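The pound in my other pocket

I keep two purses. One is for Basgate, where I live, and the other is for Jaluretti, where my mother-in-law lives and where I seem to spend every December. For years I moved money between the two the lazy way, through my ordinary bank, and never once looked at the rate. Then last winter I sat down with a cup of tea and a pile of statements, and oh dear.

I had paid 1496 pounds into the Jaluretti account over the year (boiler, dentist, a frankly enormous birthday lunch) and I had no idea what it had cost me to send it. So I rang Rania Chidiac. Rania spent half her working life on the dealing desk at Sutach, the savings bank, and she has the patience of someone who used to be shouted at before breakfast.

"Don't look at the fee," she told me. "Look at the rate they gave you, then look at the rate in the paper that morning. The gap is what you paid."

I did as I was told, and the gap was 3 per cent. The fee, the bit I'd been grumbling about to anyone who would listen, was tiny by comparison!

What I really wanted to know, though, was who decides any of this. Why does my money buy a decent lunch one month and a sandwich the next? Rania laughed and passed me on to Siiri Honkanen, who teaches evening classes in money matters at the Karaki institute and loves a daft question. We talked until it was dark outside. Siiri's view is that people imagine a small group in a panelled room setting the exchange rate over coffee, when most of the time it's thousands of buyers and sellers pulling against each other, and the central bank only leans on one side by moving interest rates.

She had a nice way of putting it with apples, which I have completely forgotten.

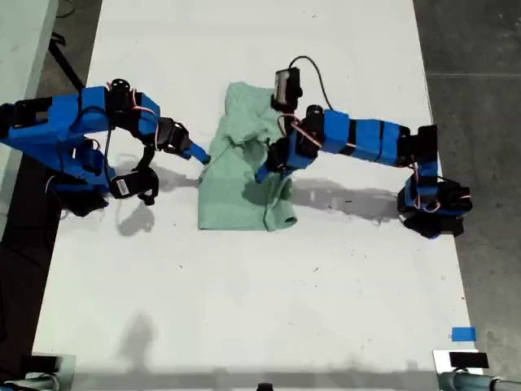
Why does a rise in interest rates often make a currency stronger?

Savers abroad can earn more by holding money there, so they buy the currency to do it, and the extra demand pushes up the price. It can go the other way if everyone saw the rise coming, or if they're worried about the country for some other reason.

So now I send money 2 times a year instead of every month, and I compare three quotes first. My last transfer was 854 pounds, done at the kitchen table before the school run. Rania says I should have waited until the afternoon. Siiri says Rania always says that.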